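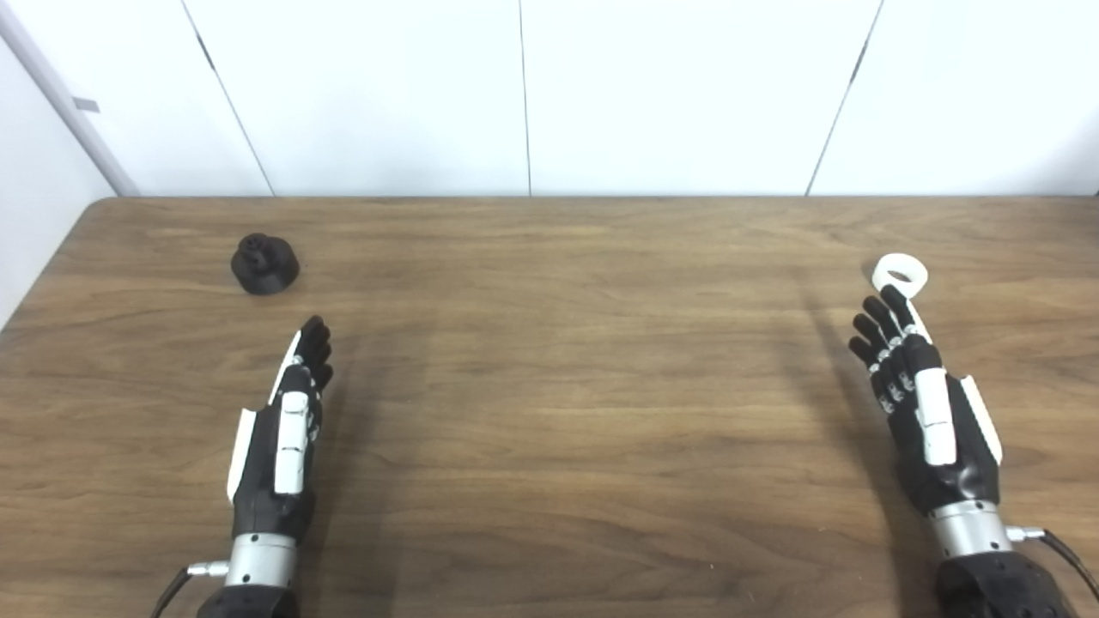
Both hands at the table, the black part on the left and the white ring on the right.

Two-handed assembly: right hand turns the ring out of line when the left hand touches it

Posted by Kesau

Hello to all. I am building a two-handed robot in a shared workshop and I have a problem which I could not solve for two weeks. I hope my explanation is clear, English is my third language.

The task is simple for a person. The right hand takes the white ring from the table, the left hand comes to help, and both hands hold it in the air while they turn it to the correct angle. Later the black part must be joined to it, but I am not yet so far.

Picking up goes well. The trouble begins when the second hand arrives. As soon as the left fingers touch the ring, it tilts, and then the two hands push against each other until one of the motors reports overload. I move the left hand in with 200 steps and both hands close with the same force setting, 570 in my software (the scale goes to 1,000, it has no unit). With 295 the overload is gone but the ring falls. 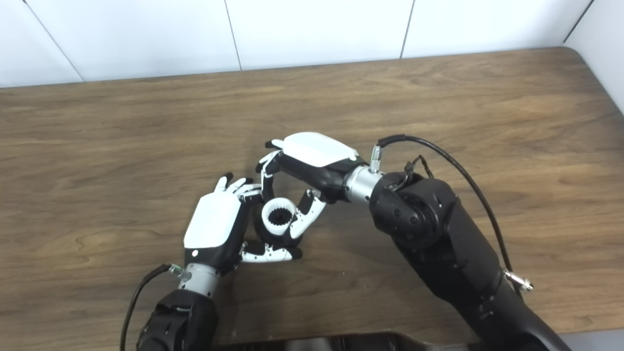

The ring has teeth on the inside, so I do not want to put a finger into the hole. I also do not want to glue rubber on the ring itself, as it must stay clean for the next step. On the fingertips I can put anything.

Both wrists are calibrated, I did it again in December. Is my mistake in the force, or in the way the hands are placed? Thank you for every idea.

Posted by Trodness

Your two hands are both trying to be the boss. If each one holds a fixed position and also squeezes hard, even a very small error between the arms has to go somewhere, and it goes into the ring and then into the motors.

Choose one hand to hold and let the other one follow. I would do it in this order:

Keep the right hand at 570, as you have now.
Bring the left hand in with the fingers open wider than the ring.
Put the left thumb under the ring first, very lightly, and stop there.
Close the left fingers at 295.
Only when all of them have contact, lower the right hand a little and raise the left one, in small steps.

If your software allows a soft mode for the wrist, switch it on for the left side during the closing. Mine did not have it, so I read the motor current and stopped each finger when the current went up. It is slow, but I have not had an overload from this again.

Also check your calibration with the two hands close together. I calibrated mine with the arms wide apart and the numbers were fine, but in the middle of the table there was a difference of a few millimetres.

Posted by Conari

put thin silicone on the fingertips. solved it for me

Posted by Kesau

Thank you both. I tried the order from Trodness yesterday evening, with the thumb first, and there was no overload in the attempts I made. The ring still tilts a little when the upper fingers close. I checked the calibration in the middle of the table as well, and the left arm is too low there, so I must do this again. I will buy silicone and write here when I have tested it.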